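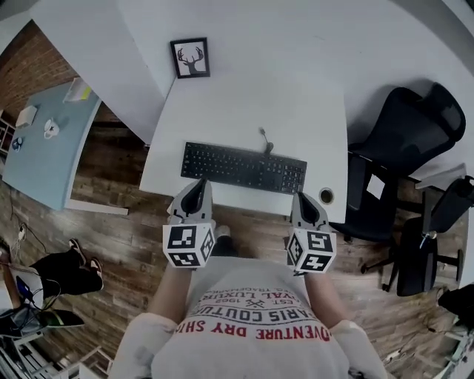
Adwoa Owusu wrote next to our first draft that a low tracking error tells you the tracker agrees with itself, and asked what we had compared it against. We had compared it against nothing. Most of this report comes from trying to answer her.

# Checking the Gura pose pipeline on a keyboard-moving task

Gura is the tooling our group inherited at Stetley. It takes video from a head camera and two hand-held grippers, finds the square markers on the grippers, and writes out a path for each hand. Hetside, the planner, then turns those paths into arm motions. The readme says the output is "ready for training." We didn't find anything in the repo to back that up, so we treated it as a claim to test.

## Why a keyboard

It is long, stiff and awkward to hold by one end. If the two hand paths are right, the distance between the grippers should stay almost constant while both are holding it. That gives us a check that doesn't depend on Gura's own error score. It says nothing about whether both paths have drifted together, and we don't want to oversell it.
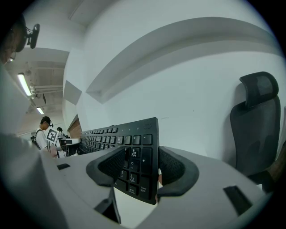 *Figure 2. Gripper camera view with the keyboard held at the number pad end.*

## What we ran

We cut the April recordings into 756 short segments with both grippers closed on the keyboard. For each one we computed the spread in hand-to-hand distance and flagged it if the spread went over 2 cm. Gura had marked every one of these segments as good. Our check flagged 90 of them.

We expected marker loss to be the cause. It was part of it. When a hand turns so that its marker faces point away from the head camera, Gura fills in the gap with a smooth curve and doesn't lower the confidence value. The plots look lovely. They look best where there is no data under them.

The other cause was timing. One gripper stream lagged the head camera by 190 ms in a whole batch of files. With slow hands this hardly shows, and with fast hands it bends the path badly. The sync step in Gura only looks at the first few frames, so a bad start spoils the full file.

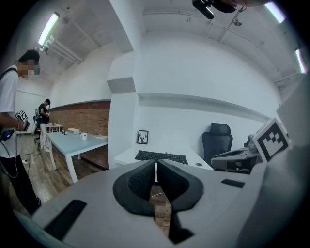 *Figure 3. Gripper camera view toward the white desk, with the keyboard on it. A marker is visible near the right edge.*

## The Kravchuk filter

We were told to try the Kravchuk filter, which smooths each path using the motion of both hands. It cut the number of flagged segments sharply, and for a day we were pleased. Then we read the code. It assumes the hands stay a fixed distance apart, so of course our distance check liked the result. We have left those numbers out.

## What we changed

- Filled-in frames now carry their own tag and Hetside can skip them.
- Sync is measured over the full recording, and a file is rejected if the lag moves.
- The error score is still printed, under the name `self_consistency`.

## What we still don't know

We have no outside measurement of where the grippers were. A segment that passes our check may still be wrong. We also picked the 2 cm limit by looking at plots, and a different group would likely pick another number. Whether cleaner paths give a better policy is untested. The trained policy in the old project folder has no record of which files went into it, so we could not use it as a baseline.

Adwoa's second comment, on the timing section, was to clap in front of all the cameras at the start and end of each recording. We are adding that next.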